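Sallmont Wrist Camera Kit for Demonstration Recording

If you've been gathering examples for a learning system with nothing but an overhead camera, you already know how often the arm hides the very thing you wanted to see. The Sallmont kit rides at the wrist and keeps the fingertips in view, so your recordings hold on to the small stuff -- folds, hems, rough old walls and all.

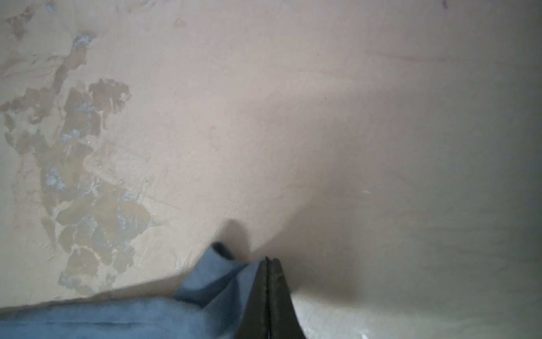
Wrist view: closed fingers at the edge of a light blue cloth, with peeling paint on the wall behind.

Each kit comes with the camera, a bracket, 18 mounting screws and our Vomholm recording software, which stores up to 736 examples before you need to move them off. We're happy to talk through your setup before you order -- just drop us a line!

Item no. 2631. Ships with bracket.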